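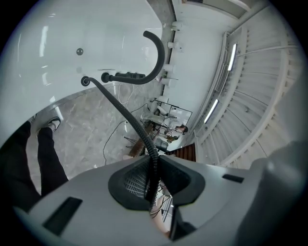
Gaurav Rathore's gripper has been through 15 printed shells since June. The one he carries now is light gray, smooth, round at the front, and it still squeaks.

He and Wyn Pugh build it at Parry, a shared workshop with one good printer and a long line for it. Parts came to 92 dollars. Most of that went on screws they bought twice.

The idea is simple enough. Hold the thing in your hand, do the chore, let the arm learn it later. Bathrooms first — faucets, hoses, tub rims. Hard shapes, shiny ones.

"Glossy white is teh worst," Pugh says. She keeps a notebook of bad runs, 52 so far, and won't lend it out.

The arm itself is in pieces on bench two. Elbow motor went last week. New one is on order, so they sand, reprint, argue over slot widths. Rathore wants them narower. Pugh has the file open already.

Related
Plurnus opens its tool library
Vuller: a lathe in the spare room
30 nights with the Ustari kit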